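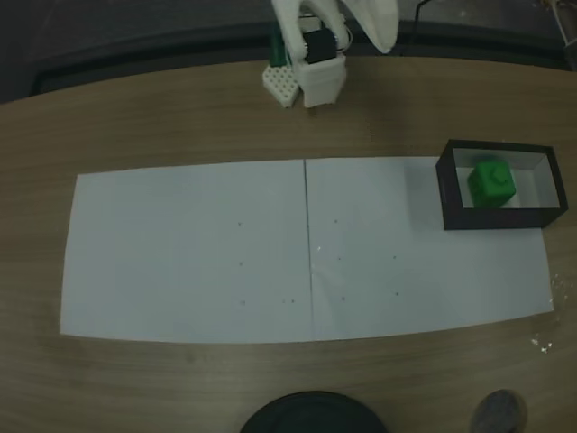
## Mayo, casi medianoche

Hoy me he peleado con la norma de Trokonico, y creo que ha ganado la norma (un poco, no del todo). Llevaba toda la semana quejándome de la hoja de reglas que heredamos del proyecto Sowerby, que si es larga, que si nadie se la lee entera, y esta tarde me ha tocado reescribirla. ¡Bien merecido!

La regla de los puntos se queda tal cual. Los folios van juntos, a lo largo, sin solaparse, y los puntos de rotulador se pintan antes de poner nada encima. Cinco por hoja, ni uno más. Yo quería quitar la pareja que queda tan pegada cerca de la unión, me pone nerviosa cada vez que la miro, pero si la borro ya no puedo comparar con las series viejas, así que ahí sigue.

Lo de la caja sí lo he cambiado. Antes ponía «caja en el lado derecho», y con eso cada cual hacía lo que quería. Ahora dice que el lado largo va en horizontal y que puede salirse del papel por la derecha, sobre la madera, siempre que se apunte. El cubo verde, dentro y apoyado en el fondo blanco. Y la pinza, vacía al empezar — esto lo he subrayado 2 veces.

También he añadido una línea sobre limpieza, porque hay unas miguitas blancas a la derecha de la mesa que me tienen frita. Se pasa un paño seco antes de cada tanda de 50 y otra vez al cerrar. En Putberg lo hacen cada 1000 y así les va, con perdón.

Me queda la parte de la luz, que no sé cómo escribir. «Luz tenue» no es una norma, es un estado de ánimo. Quizá pida prestado el medidor de Junusport, si es que todavía lo tienen y no me miran mal por lo del trípode.

Ah, y los cables: de momento solo he puesto «que no toquen el papel». Ya lo redactaré mejor. Mañana imprimo el borrador, lo cuelgo junto a la puerta y a ver cuántos tachones tiene a la hora de comer. Me voy a la cama, que tengo los ojos como platos y todavía no he fregado la cena.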